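Handing tool kitting to the two-arm cell: bench procedure

Applies to the Dinville workshop from January. It replaces the hand-packing sheet for kits 17 and 66. Read it before your first shift at the cell.

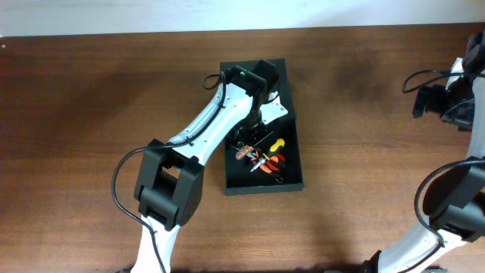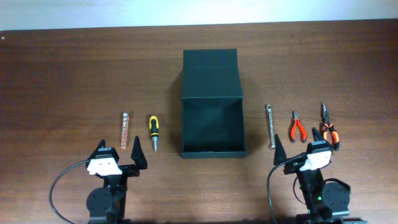 Tray and box layouts on the kitting bench.

1. Log in at the bench panel and select the kit number. The limit per shift is 115 kits.

2. Keep hands off the bench while either arm is enabled. Press Hold and wait for the panel to confirm before moving a tool.

3. If the panel reports a missed pick, reposition the tool by hand and press Resume. After a second miss on the same tool, call Oratile Msimang.

4. Check each finished kit against its card. The packer still signs the card; the cell does not.

5. Log worn tools under code 340. Do not put them back into stock.

What changes for packers

Packing by hand stops for the two kits listed. Checking, signing and restocking stay with the packer on shift. One packer covers the cell and the Lemholm returns shelf together, so breaks must be agreed with Johannes Nel at the start of the shift. Pay grades are unchanged. Training takes one morning and is booked through Annatjie Makhubela.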